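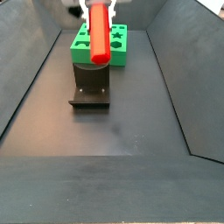 A robot gripper holds a red six-sided block over a green shape sorter.

How Robots Learn to Put the Right Block in the Right Hole

You may have played with a shape sorter when you were very small. It has holes in different shapes, and each block fits through only one of them. Most children can do it by the time they are three. Robots find it much harder.

A team at the Nunosum lab wanted to know why. They also wanted to find out whether a robot could get better at it by practicing, the way you get better at riding a bike.

What the robot has to do

The robot has an arm and a gripper. The gripper has two white fingers that close on a block and hold it. Your hand has five fingers, and skin that can feel very light touches. You can roll a block around in your hand without thinking about it. A two-fingered gripper can't do that. If it picks up a block in a crooked way, the block stays crooked until the whole arm moves.

The red block is a hexagonal prism. "Hexagonal" means it has six sides when you look at it from the end. "Prism" means it keeps the same shape all the way along, like a new pencil. The green sorter has a hexagonal hole, and it also has a star and an arch.

To get the red block into its hole, the robot has to do 2 jobs. First it must choose the correct hole. Then it must line the block up with the hole. The second job is the hard one. If the block is turned too far one way, its corners hit the edge of the hole and it won't go in.

Learning by trying

There are different ways to teach a robot. One way is to write down every move it should make. This works well in a factory where every part is always in the same spot. It does not work well when things move around.

The Nunosum team used another way, called reinforcement learning. That is a long name for learning from a score. The robot tries something. If the block goes into the hole, it gets a point. If the block doesn't go in, it gets nothing. A computer program keeps track of which moves led to points, and it makes those moves more often.

At first the robot's moves are close to random. It pushes the block down in the wrong place or tips it too far. These tries are useful too. They tell the program which moves are not worth repeating.

The problem with points

The team's first plan had a problem. When the robot was just starting, it almost never got a block in, so it almost never got a point. Imagine playing "hot and cold" with a friend who only speaks when you have found the prize. You would be searching for a long time.

Nayeli Yupanqui, an engineer on the team, changed the scoring. She gave the robot a small part of a point for getting close to the right hole, and another small part for turning the block the right way. A full point still came only when the block went in. Scientists call this reward shaping.

What they found

The team ran the same test with both kinds of scoring. Each test used the red hexagonal block and the green sorter, and each one ended after 259 tries.

With the first kind of scoring, the robot hardly improved. With the new kind, it was getting the block in on 80 out of every 100 tries by the end of the test. They repeated the test 3 times to make sure it wasn't luck. The results were nearly the same each time.

Next they moved the sorter a little to one side. The robot still did well. Then they turned the sorter, and it did much worse. It had learned to turn the block to one angle, and now it needed a different one. Natanael Fagundes, who wrote the computer program, said this was the most useful part of the whole study, because it showed the team what to work on next.

The team plans to start a new round of tests in September. In those tests the sorter will be turned to a new angle before every try.

Why use a toy?

A shape sorter is a good test because it is easy to tell when the robot has done it right. The block is in the hole or it isn't. It is also a lot like real jobs. Plugging in a cord, putting a key in a lock and fitting a battery into a flashlight all mean lining up one shape with another.

Words to know

Gripper: the part of a robot arm that holds things.
Hexagon: a flat shape with six sides.
Prism: a solid shape with two matching ends and flat sides between them.
Reinforcement learning: learning by trying things and getting a score.
Reward shaping: giving small scores for steps that lead toward the goal.

More for young readers

Why Do Robots Drop Eggs?
Meet Grerell, the Robot That Folds Towels
How a Computer Sees Color
What Is an Algorithm?
Ballix and the Marble Maze
A Day at the Evangelista Robot Workshop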